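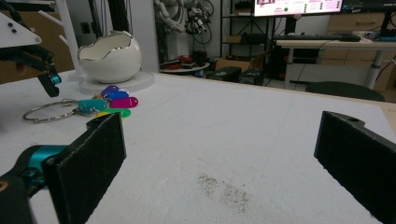
Colored key tags on one ring, next to a white bowl shaped like a cracked eggshell.

Put the keys in a bowl and leave the colors alone

Most advice about keys comes down to buying something. There are hooks shaped like birds, magnetic strips, leather trays with a snap at each corner, and small trackers that chirp from under the couch. I have owned most of these. I now think the best arrangement is a bowl by the door and a set of cheap plastic tags, and I think people who sell anything more complicated are selling to those of us who lose keys and feel bad about it.

I moved to Grollport four years ago, into the upper half of a two-family house on Protcombe Street. A house like that has more keys than you would expect. I have the street door, the apartment door, the cellar, the mailbox, the shed and the padlock on the side gate. Four of them are brass and come from the same hardware store. In daylight I can tell the cellar from the shed by a nick near the shoulder. At six in the evening in November, with a bag of groceries hanging from my wrist, I can't.

For the first year I used labels. I bought round paper ones with metal rims and wrote on them in ink. They looked good for a month. Then the ink wore off, the paper went soft, and I was carrying a ring of gray discs. I also came to see that a label is a poor idea in the first place. If you drop a key marked SHED in the parking lot, whoever picks it up knows what it opens. If you drop a purple one, they know that you like purple, and possibly not even that.

Color has its own problem, and people who dislike the system always bring it up: you have to remember what each color stands for. This is true for one week. I spent that week trying the shed key in the mailbox. After that my hand knew, and I have never had to think about it again. The mistake is trying to make the colors mean something. A friend gave her cellar key a brown tag because cellars are dark, then gave the garage a brown tag too because she had run out of reasons, and she was worse off than before. Hand the colors out at random and use each one once.

I would also argue against splitting keys onto several small rings. This is popular advice, and it sounds sensible. You carry the two you need every day and leave the others at home. What happens in practice is that the others live in a drawer, and then in a coat, and then somewhere else. When the furnace man comes, you spend his first paid quarter of an hour looking for the cellar key. One big ring is ugly in a pocket. It pulls a jacket out of shape. It is also very hard to lose, and when you drop it you hear it. I will take the lump in the jacket.

Now the bowl. I feel more strongly about the bowl than about the tags.

A hook asks you to aim. You come in, it is dark, you have to find the ring with one hand and the hook with the other, and some nights you don't bother and put the keys down on the nearest flat thing. A bowl asks for nothing. You let go over it. It should have an opening wide enough to hit without looking and enough weight that it stays put when the keys land.

It should also be a little odd. I didn't believe this until I tried plain ones. A plain bowl on a table by the door turns into a general bowl within days. It collects receipts, batteries, a screw from something, coins, a cough drop. The keys go underneath, and you are back to digging. A bowl that looks like a thing in its own right gets left alone. An eggshell with a jagged metallic rim is a good choice for this. It looks like an ornament, so people hesitate to drop their gum wrappers in it, and you can tell any guest "they're in the egg" and be understood from two rooms away.

I know people who would say a bowl like that is too nice for keys. They keep such things on a shelf and dust them. I think a dish that holds nothing is mostly a chore. Keys can chip a glaze, and if the piece came from a grandmother I would find another use for it. Otherwise a few scratches on the inside seem a fair price for using a thing every day.

The serious alternative is the smart lock, and I have tried that as well. The building where I used to live, the Marín, replaced every cylinder with a Wevia keypad. There were 584 apartments, and the management was very proud of it. The residents' newsletter told us that more than 3,000 keys had been retired. I liked it for most of a year. Then the batteries in my door began to fail in cold weather, and the replacement code came by an app on a phone that was, on one occasion, inside the apartment. I sat in the stairwell for 2 hours. A brass key has no opinion about the temperature.

I don't claim that everybody's keypad will do this. Plenty of people are happy with theirs, and for anyone with stiff hands a keypad can be a real help. I only object to the idea that keys are a problem waiting for a product. A handful of plastic tags cost me less than a sandwich. The bowl can be any bowl you already own and don't use. The whole job takes 20 minutes, most of it spent prying open the split ring with a thumbnail, and you should use a butter knife for that part.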